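Setting Up a Shared Glassware Station
Prokenley Teaching Laboratories, Bench Procedures

Purpose

Instructors and laboratory assistants should follow this procedure when preparing a glassware station for introductory sessions. It covers clean beakers and test tubes only. Volumetric flasks, burettes and pipettes are stored and issued separately under the Gamutitz room rules.

What you will need

A bench with a clean cloth cover
One low-form beaker for each station
One clear test tube rack
Six test tubes for each rack
Lint-free wipes
A station card

Step 1. Prepare the bench

Remove all items from the bench and wipe the surface. Lay the cloth so that it is flat to the edges. A dark cloth is preferred, as small chips of glass are easier to find on it. Folds must be smoothed out before any glass is brought to the bench.

Step 2. Inspect the glass

Hold each item up to the light and turn it slowly. Check the rim first, then the base. Any item with a chip, a star crack or a deep scratch goes into the broken glass bin and is entered in the room log. Beakers with worn graduations may still be used for rinsing but must not be placed at a student station.

Step 3. Load the rack

Set the rack down before loading it. Clean tubes are stored with the mouth down and the closed end up, which keeps dust out of them. Lower each tube through its hole without forcing it. Tubes of slightly different sizes will rest at different heights. This is acceptable for storage, but a tube that wobbles or binds should be exchanged.

Step 4. Place the beaker

Stand the beaker upright and empty on the cloth, clear of the rack, with room to lift either one without touching the other. Where possible, the graduations should be readable from the front of the bench.

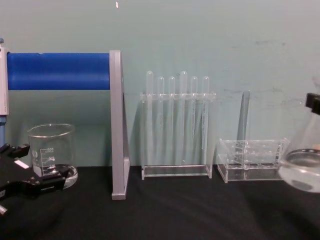

Photo: Nasrin Hashemi / Prokenley Teaching Laboratories

With clear glass on a black cloth, the printed graduation lines on the beaker and the rounded ends of the six tubes can be checked from the working side of the bench.

Step 5. Complete the station card

Write the station number, the number of tubes and your initials on the card. Room 114 uses the Mousavi card, which has an extra line for replacements. Allow 15 minutes for each station when setting up for the first time.

At the end of the session

Students return tubes to the instructor's tray, not to the rack. Tubes are washed, rinsed and fully dried before they are racked again. Report shortages to Kalliopi Shehu in the Vultitz stockroom, extension 3, before the room is locked.

Last revised Jul 7, 2024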